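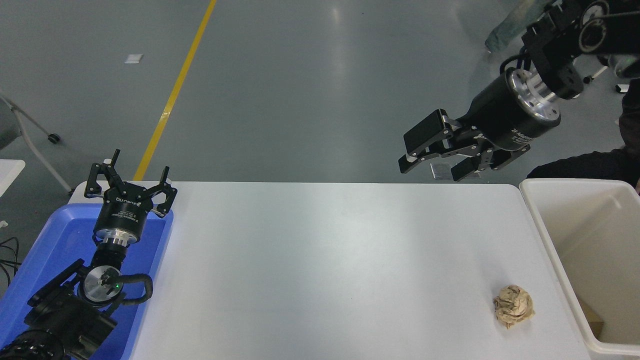

Crumpled tan paper on a white table, with an off-white bin alongside.

Print this page | E-mail this page

Product Review: Finden Beam Moisture Meter
Last updated: 12 Oct 2022

The Finden is a handheld, two-pin moisture meter sold for use on heavy structural timber. The Grirkton Office for Rural Buildings purchased one unit at the regular price in January and used it during the survey of the Acheampong barn, a timber-frame structure with hand-hewn oak posts and a later softwood roof. Readings were taken by Usha Chowdary and Mathis Pons. This review was prepared by Bronisława Szewczyk.

Construction and handling

The meter is supplied with a hard case, a set of spare pins and an insulated extension probe. The body is light enough for work on a ladder, and the buttons can be operated with gloves on. The display is clear in dim lofts but difficult to read in direct sun. The pin cap is easily lost, and a tether should have been provided.

Performance

The survey produced 2,187 readings at sills, post feet, tie beams and rafter ends. Repeat readings at the same point agreed closely on sound oak. Results were less steady where old nails lay near the surface or where the wood had been treated with salts, and surveyors should record these conditions beside the figure. The extension probe reached the back of most mortises without difficulty.

The meter stores 600 readings before the memory must be cleared. Transfer to a computer is slow, and the file does not keep the location labels entered on site. Mr. Pons kept a paper log throughout, and the Office advises others to do the same. The batteries were changed 3 times.

Comparison

The Office also holds a Flandier meter of an older pattern. The Flandier has a better carrying case and a brighter display, but it offers no setting for oak and its probe is too short for large members. For surface checks on siding, either instrument is adequate.

Recommendation

The Finden is recommended for owners and surveyors of timber-frame barns who expect to take frequent readings. Owners who need a single inspection may borrow the Office's unit for a deposit of $50. Loan requests should be addressed to Dede Asante.

Print this page | E-mail this page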